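October, evening

Started on the display table after lunch. The delivery from Zirnitz had come in the morning, two cartons, both correctly labelled for once. Checked the packing note against the order: 500 catalogue cards, 500 price slips, one spare acrylic stand. The invoice total is 2,252, with carriage charged separately. I have queried the carriage. It was included in the quotation and I have the quotation.

The table is the long white one with the wood edging. I wiped it twice, first with a damp cloth and then dry. The matte finish hides dust well when viewed from above and badly when viewed from the door, so I checked it from the door. Two pale rings near the wall end will not shift. They can go under the cloth runner. 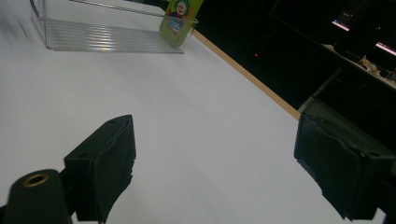
The question for the afternoon was how far back to set things. Şükran Toprak wants everything within arm's reach of a seated visitor. I prefer the rear third, which leaves space to lay a sample flat and turn it over. We measured. With the stand 20 cm in from the edge a person of ordinary height can read the card standing, and must lean a little when seated. She sat, leaned, and said it was acceptable. I have written 20 in the plan and shall not reopen it.

Acrylic is a tiresome material. It takes fingerprints at once, and the usual glass spray is not recommended for it (ammonia, crazing over time). Used lukewarm water with a drop of washing-up liquid and the soft cloth from the spectacles case. The ribbed sort of base is the worst, as anything wiped across it catches, so wipe along the lines and finish at the ends with a cotton bud.

Avcı telephoned at three about the Sestano samples. They are held up and will arrive in the second batch. This alters the order of the table, because the Sestano set was to go in the middle with Mito to its left. For now Mito moves to the centre and the left stays clear. I have redrawn the plan in pencil.

Lighting next. The ceiling fitting gives an uneven wash over the white, brighter in strips, and any clear plastic picks it up as glare. Turning a stand a few degrees cures most of it. Beyond that the card begins to look crooked from the front. Tried the desk lamp as a fill and took it away again — it made a second shadow and did nothing for the first.
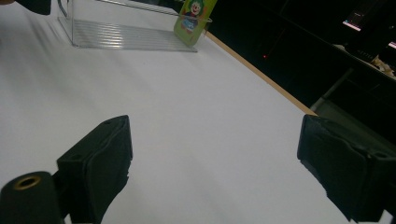 Cards and stands

Green is the right colour for this table. The cream ones we used in spring vanished against the white at any distance, and people picked up the price slip instead. The green can be found from the far side of the room without looking for it. The stock is slightly heavier too and should curl less if the heating comes on.

Position on the stand is still undecided. Centred looks orderly but hides whatever is behind. At the right-hand end the card is nearer to the hand of anyone coming along the wood-edged side, and the rest of the base stays usable. Şükran favours the right-hand end. I have no strong objection. A slight tilt is tolerable; if it slips further in the night I shall try a dot of putty at the foot.

Still to do: cut the runner, ring Zirnitz about the carriage, find the box for the spare stand. Left at roughly half past six. Forgot the pencil plan on the windowsill.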